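Brivia Anti-Static Bench Mat, large

We have sold the Brivia mat for a good few winters now, and it is still the one we reach for ourselves when there is a computer to be opened up on the kitchen table (much to the annoyance of anyone wanting their tea!). It is 76 cm wide, soft enough to be kind to small screws and heavy enough to stay put, and it comes with a wrist strap and 2 metres of earthing lead.

Memory is what most of our customers are fitting, and it is a lovely first job if you have never been inside a case before. Lay the mat flat, clip the strap on snugly against bare skin, and take your time over it.
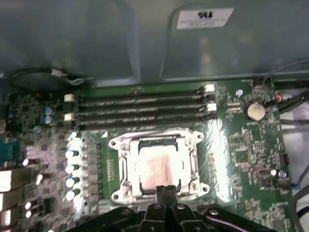 Tassanee Sombatkul wrote to tell us that she had used hers for nearly 200 repairs and the press stud on the strap was only now getting a bit loose. We do sell the strap by itself, so please don't throw a good mat away!

To clean it, use warm water and a drop of washing-up liquid. Furniture polish leaves a film that stops the mat doing its work. Roll it up for storage, never fold it, and keep it out of strong sun. The guarantee lasts 12 months.

Comments

Kanyarat Thaweesak
Does the lead fit the older Bemine plug? I'd hate to buy another.

Thandeka Matlala
Mine does, Kanyarat, though it's a tight push.

Tiziana Parisi
Smelt of rubber for a week or so, fine after that. Would love it in blue.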